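Search this site Search for: Go

Becerra shop moves its cap and jacket orders to Prokbridge

I stopped in at the Wernus counter in Becerra this week to pick up a repair, and I came out with news instead (and no repair, but we'll get to that). Starting in September, the shop is sending all of its embroidery work over to the bigger building in Prokbridge. Caps, jackets, polo shirts, those thick fleece vests the bowling league loves – all of it. Screen printing stays put for now.

If you've ordered team gear around here in the last few years, you know why this matters. The Becerra shop has one embroidery machine, and it's been running flat out every spring. When my own softball team ordered jackets, we got them in the fourth week of the season, when it was already too warm to wear them! They looked great hanging in the garage.

Prokbridge has the space and four machines, and the woman at the counter told me they expect to turn out 600 caps on a good week once everybody is trained. The old setup topped out at 400, and that was with somebody staying late. I asked if prices were going up and she said no, at least through the winter. I'd get that in writing if you're ordering for a whole school, but I believe her.

The minimum order is changing too. It used to be 24 pieces for anything stitched, which left out a lot of small teams and family reunions. Now it drops to 11. I did ask why 11, and she laughed and said that's what fits on one run with a spare. Fine by me. Our trivia team has six people and we could probably talk a few cousins into it. 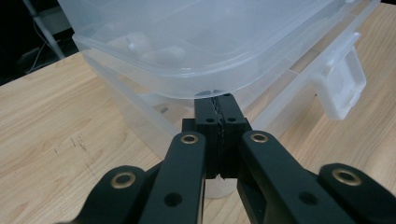

Now, the part I know some of you will be asking about: the thread colors. Wernus is switching to a line called Bindorance, and the chart runs to 497 shades. I flipped through it for way too long. There are greens in there I couldn't tell apart with my glasses on. If your team has an older logo on file, the shop will match it to the new chart and send you a stitched sample before they run anything, and you have to okay it before they start. Please do look at the sample. Our catcher approved one from his phone in a parking lot once and we spent a year in maroon that was closer to plum.

Logos that were set up in Becerra are being moved over, so you shouldn't have to pay the setup fee a second time. A few of the really old ones may need to be redone, and the shop says it'll cover that cost for anybody who's ordered since the last remodel. If you aren't sure where yours stands, call before you order and have your team name ready.

Pickup is where I had my doubts. Prokbridge is a bit of a haul, and I don't love driving it after work. But finished orders will come back to the Becerra counter twice a week, and you can still drop off your sizes and deposits there like always. The counter is also going to stay open until 6:30 p.m. during the busy months, which would've saved me a couple of lunch hours.

As for my repair – a torn sleeve on one of those famous jackets – it had already gone over to Prokbridge with the first load. It should be back by the next delivery, and they're not charging me for the patch.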